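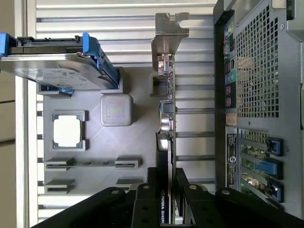 Parts reuse and desktop assembly – progress report for the second period

Submitted to the Sirell Fund by the Corkero workshop, Viltedley

1. Purpose of this report

In this report we explain what was done in the workshop between June and November, what the money was spent on, and what we want to do in the next period. The first report was mostly about the renting of the room and the buying of tools. The present one is mostly about the parts themselves: how they are taken out of old desktop computers, where they are kept, and how they go back into a case.

2. Work with the parts

In the first period we kept removed parts in boxes, sorted by kind. This was a simple system but it was slow. A person who wanted to build one computer had to go to several shelves, and small parts were often lying under big ones. Since July we use grey trays on the bench. Each tray is prepared for one computer before the building starts. There is a place for the processor, a place for the memory, and the cards stand upright so that they can be taken by the edge.

The drives stay in their caddies until they are needed. We had a discussion about this, as the caddies take more space than the bare drives. In the end we decided to keep it so, because the release latches are easy to find by their blue colour and new people learn them quickly.

Graphics cards were a separate question. We received more of them than we expected, among them NVIDIA Quadro cards from offices which changed their equipment. They are useful for the drawing course at the Tanabe centre, and we reserve them for this purpose.

3. Results in numbers

In the period we received 1511 single parts, counted at the door. From these we completed 63 desktop computers, and all of them were given out before the end of the period. We have 5 more waiting for a power supply of the right shape. Parts which could not be used went to the recycling company, and the weight lists are kept in our office if the Fund wishes to see them.

4. The bench and the order of work

The table is made of aluminium profiles with slots between them. It was more expensive than a wooden one, but a case can be laid down on its side on it without worry about scratches to the table, and fixtures can be fastened where we want them. The tray stands on the left of the computer, close to the rear ports.

The order of work is now written on one page:

Remove the side panel and lay the case down with the board facing up.
Check the number on the case against the number on the tray list.
Open the socket bracket and look at the contacts with the lamp.
Put in the processor, then close the bracket.
Put in the memory, then the cards.
Connect the drive cables last.

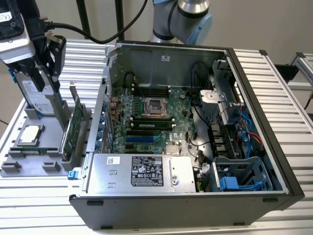

This order was changed two times during the summer. At first we connected the drive cables early, and then they were in the way of the hands when the memory had to go in. With the cables at the end the work is calmer, and fewer memory modules had to be taken out and placed again. The page was also translated for participants who read English with difficulty, and this has helped more than we thought.

5. Problems

The delivery of thermal paste was late in September, and for two weeks we could only sort and clean. Some cases came without screws. We bought a mixed box for the whole workshop, but the threads are not all the same and the box is only a partial solution.

6. Money

The tool budget is used as planned. We moved 700 pounds from transport to bench equipment, with the agreement of the Fund – this paid for the trays and a second lamp. Transport was cheaper because two donors brought the parts by themselves.

7. Next period

We plan to prepare more trays of the same type, so that two people can build at the same time. We also want to test all memory before it goes into a tray, and for this we need one board which stays on the bench only for testing. The request for this is added to the budget sheet on line 5. The next report will be sent in May.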